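Most failed picks in the Pryor laundry set come from one cause: the fingers close on a fold that isn't attached to much, and the item slides out as soon as it is lifted. These steps cover how we label a grasp on cloth so the Zimus policy can learn from it. You need the wrist and head views loaded side by side.

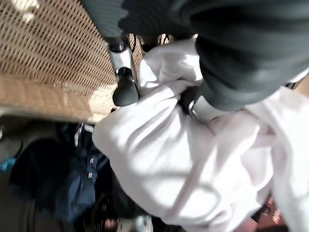
**Labeling: wrist view**

1. Open the episode in Banda and scrub to the moment the fingers close.
2. Tag the item being gripped, by color first. In this clip that is `white`. The navy garment lying beside it gets the tag `neighbor`, even when the two are close together.
3. Mark the grasp type. Use `bunch` when the fingers close on gathered folds and `edge` when they hold a hem or a single layer. If you can't tell, use `unsure`. We drop those from training but keep them for review.
4. Flag strong sunlight with `glare`. White cloth in direct sun loses its fold lines, and the depth estimate gets worse with it.

Don't guess at the contents of a pile. Tag only what shows.

**Labeling: head view**

Switch to the head view and find a moment when an item is held over the tray. Tag each arm separately. Here the left is `hold` with the navy cloth and the right is `at_drum`, with its hand at the lower lip of the opening. Arm shadows on the tray are not objects, so leave them out of the mask.
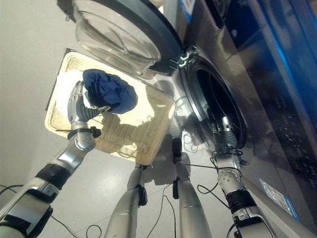
## Training and checking

Export the labels and run the Voltoton script with the default settings. Our set had 674 labeled grasps, of which 303 were `bunch`. We trained for 80 epochs and held out 2 full episodes for testing.

The model trained with grasp type dropped fewer items than the one without it. Glare clips improved the least. If your results differ, check the `edge` labels first.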